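Speaker notes: "Let Go and Look Again"
Recovery behavior in the Kita planner
Talk for the Zillmont robot software meetup, February 2026

Slide 1. Title

Say hello, say thanks to Delia Zamfir for the slot. Mention that the code is linked on the last slide so people can stop photographing every page.

Open with the question straight away: what should an arm do in the half second after it gets new information it doesn't like? I've been working on that half second for most of a year and I still get excited about it. (Don't oversell. It's a planner. But it's a really fun planner!)

Slide 2. What we used to do

Old stack, very plain. Perception gives a list of objects with poses. Planner picks one. Controller goes there, closes, lifts. If the lift check fails, return to home, start over.

It worked fine when everything in the work area was a block. Then Yoshinori Fukuda started choosing the test objects. Sponges, soft balls, braided rope. I love these objects now, I did not love them in June.

The rope is the important one. A pose is a position and an orientation. So what is the pose of a rope? Leave a pause here, people usually laugh or groan. Our detector would put a center point in the middle of the loop, where there is no rope at all, and the arm would go there with total confidence.

Slide 3. The setup

Keep this short. One arm, parallel gripper, one fixed view and one wrist view, red tray sitting over the toy sink. The tray is set at an angle on purpose, so that no one can sneak in a planner that only works along the table axes.

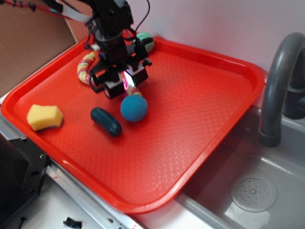
Everything runs on one desktop machine. Perception is one process, planner is another, and the controller is a third that doesn't trust either of them. They talk through a message layer Floarea Crăciun wrote called Semow. If anybody asks why we didn't use something off the shelf, the answer is that we wanted every message to carry the time the camera exposure happened, all the way down to the joint command. That one field has saved us more debugging than anything else in the project.

Slide 4. Stale data (the slide with the two timelines)

Go slowly, it's the slide people come back to later.

Top line is when the picture was taken. Bottom line is when the arm acts on it. The gap between them used to vary a lot and we had no idea, since every process stamped messages with its own clock time on arrival. So everything looked fresh. The planner would make a lovely decision about a world that had already moved on.

Now the controller checks the exposure time before every motion segment. Too old, and it holds position and asks for a new estimate. We set the limit at 91 milliseconds. Tell them how we got that number: we replayed logs with different limits and took the largest one that caused no bad closes on the ball tests. It's a number for our arm and our speeds, please don't copy it.

Slide 5. From one answer to many

My favorite part, watch the clock.

The old planner asked perception for the best grasp. The new one asks for a spread of candidates and keeps them alive during the approach. Each candidate has a score, and each score gets updated as the wrist view comes in. The arm moves toward the region where most of the good candidates are, and it only commits near the end.

Why I like it: from high up, the fixed view is good at saying which objects are there, and bad at saying how the rope lies between the fingers. Close in, the wrist view is great on the rope and knows almost nothing about the rest of the tray. So you don't want to ask either one for the whole answer. Doina Kneževič compares it to parking, where you pick the space from the road and then steer by the curb.

For rope, candidates are points along a fitted curve, each with a local direction. Grasp across the strand, never along it. We fit the curve again from scratch on every wrist frame. It sounds wasteful and I argued against it, and I lost, and I was wrong. Tracking the old curve meant carrying old mistakes.

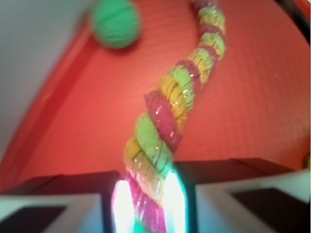
The twist in the strands fooled our first curve fitter. It saw the diagonal bands of color, picked out one strand, and happily followed it around and around like a spring. We got curves with forty bends in them. The fix was small: estimate the width first, then fit the center line at that scale, and ignore anything that wiggles faster than the width allows. Show the before and after plot. The before plot is very silly, let people enjoy it.

If there's someone from a cable handling group in the room, ask if they see the same thing with shielded cable. I'd love to know.

Slide 6. Let go and look again

The title slide, really.

When does the arm give up on a grasp? There are 6 triggers in the code and I'm only going to talk about two. First, candidate scores collapse during the final approach. Second, the fingers close to a width that doesn't match what the planner expected.

In both cases the old stack went all the way home. The new one opens the fingers, backs up along its own path by a short distance, and waits for a fresh wrist frame. Then it plans again from right there. It keeps the candidates that are still plausible and throws out the rest.

Backing up along your own path is wonderfully dull. You just came through that space, so you know the arm fits. The planner doesn't need to solve anything. Alina Pîrvu wrote the first version in one afternoon and we've hardly touched it.

There's one catch with soft objects, and I want to be open about it. On the way in you may have pushed something. The rope can end up lying across the path you came in on. So the back-up move runs slowly and watches motor load, and if the load rises it stops and asks for a new view before doing anything else.

Slide 7. Crowded objects

Clutter is where the spread of candidates pays off. With a ball, a smooth oval thing and a loop of rope all close together, the single best grasp is often a bad idea, because the space for the second finger is taken. So each candidate gets a second score for finger room, worked out from the fixed view. We multiply the two. I tried much cleverer ways of combining them and none of them beat multiplying by enough to keep.

The other trick is order. The planner is allowed to say "not that one yet." It can pick the object that's easy to reach even if the task would like the rope first, as long as the task says order doesn't matter. One boolean in the task file. Biggest improvement of the winter! 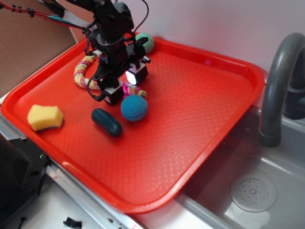 Floarea Crăciun disagreed with me on this in rehearsal, and her point belongs in the talk. She said the flag hides a perception problem: if the planner always takes the easy object first, the hard object gets tested only when it's alone on the tray, and then we congratulate ourselves on how well we handle it. She would rather see the results split by how many neighbors an object had when it was picked up.

She's right, and it's now a column in the log. I haven't got a nice chart for it yet. Say so.

Slide 8. Logs and replay

Please, please do this part even if you ignore all the rest.

Every run is saved with both camera streams, every candidate, every score and every command. We have 2890 runs stored so far. The replay tool is called Surdu, and it feeds a saved run back through the planner with the real timing, so you can change a line of code and see where the new planner would have chosen differently.

It can't tell you what would have happened after that choice. The saved world doesn't react. So we use it to find the moments that changed, and then we go set up those moments on the real arm. Usually a code change affects a handful of spots in the whole archive, and you can look at each one with your own eyes before lunch.

Live demo here if the room's network behaves. Open the run with the rope under the gripper, scrub to the approach, turn on the candidate overlay. Turn it off again when talking or everyone stares at the dots.

Slide 9. What's still bad

Shiny surfaces. The raised pattern on the tray floor throws glare and the detector sometimes likes it more than the objects.

Light near the fingers. It washes out the closest part of the wrist view, the very part we want for the final decision. We mask those pixels for now.

Anything under anything else. The planner has no idea about hidden parts of the rope. It fits one curve per visible piece and doesn't know they belong together. Doina has a branch that joins pieces by width and direction, and on a good day it's lovely.

Slide 10. Links and questions

Code, message format, sample logs. Point out the sample logs twice.

Likely questions:
Learned policy instead? We'd happily swap one in as a candidate generator, the interface is already there. The retreat logic would stay as it is.
Why keep three processes? So that one can crash without taking the arm with it.
Does it run with one camera? Yes, slower, and the finger room score gets much worse.

If there's time left over, go back to the spring-shaped curve plot.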